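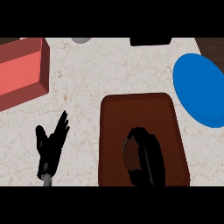
A white marble countertop with light brown veins.

Marble: the rock that used to be something else

Have you ever put your cheek on a stone counter on a sticky summer day? I do it all the time at my aunt's house in Omelbridge, and it feels wonderful. Her counter is marble, and marble has a pretty wild past.

It starts in the sea. Long ago, tiny creatures with shells lived and died in warm, shallow water. Their shells sank and piled up on the bottom -- layer after layer, for millions of years -- until the whole heap got pressed into a rock called limestone.

Then some of that limestone got buried deep underground, where it is very hot and the weight of all the rock on top is enormous. It didn't melt, but it did change. The little grains inside grew into crystals that locked together like puzzle pieces. That new rock is marble! Scientists call any rock that has been changed this way metamorphic (say it: met-uh-MOR-fik).

So where do the squiggly lines come from? Those are called veins. Pure marble is white, but most limestone has bits of clay, sand or iron mixed in. When the rock gets squeezed, those bits get smeared and folded into streaks. Iron can make them yellow, brown or even pink.

My friend Fionnuala Brophy cuts stone at a workshop in Colcombe, and she let me try polishing a scrap piece. It took me 27 minutes and my arms were like noodles!

One more thing. Marble hates lemon juice. The acid eats into it and leaves a dull spot, so if you're making lemonade on somebody's nice counter, wipe up your drips fast. (Sorry, Auntie.)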